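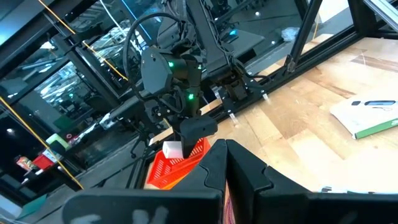

**Why does the nightly stock export from Wultine stop partway through the file?**

The export job hits a read timeout of 90 seconds on the database connection and closes the file with whatever rows it has written so far. Raising the timeout hides the problem for a while. The slow query has to be fixed as well.

## Ticket 484 - Wultine export truncated

**Status:** Resolved, monitoring
**Opened:** August 10, 2020
**Site:** Fameck warehouse
**Component:** export service, Skulada reporting database
**Related:** ticket 466 (duplicate rows, closed in May)

### Symptoms

- Export file arrives on the share at the normal time but is short.
- Last line is incomplete, usually in the middle of the item description.
- The job log shows exit code 0, so the alert does not fire.
- The import at Manurung rejects the file with `unexpected end of record`.

### Log

**Entry 1.** Reran the job by hand. Same result, different cut-off row. Disk space on the share is fine. Permissions unchanged.

**Entry 2.** Suspected the fix from 466, which added a sort to the export query. Removed the sort on the test system. Export completed in 11 seconds. Put the sort back and the job timed out again.

**Entry 3.** Query plan shows a full scan of the stock movement table followed by a sort on disk. The index on item number and location is missing in production but present on test. It was probably dropped during the May upgrade - the upgrade script has a drop statement and the matching create is commented out.

With the sort removed the test system does not need the index. With the sort in place it picked the wrong one until statistics were refreshed, so both systems failed for slightly different reasons.

**Entry 4.** Created the index in production outside working hours. Refreshed statistics on both systems. Sort left in, as 466 depends on it.

**Entry 5.** Manual run complete. Row count in the file matches the table. Manurung import accepted the file without errors.

### Changes made

1. Index on item number and location restored.
2. Statistics refresh added to the weekly maintenance job.
3. Export now writes to a temporary name and renames on completion.
4. Timeout returns exit code 2 instead of 0.

The timeout setting itself was not changed.

### Open

- Correct the upgrade script before the next site is moved over.
- Check whether the returns export uses the same connection wrapper. If it does, it has the same exit code fault.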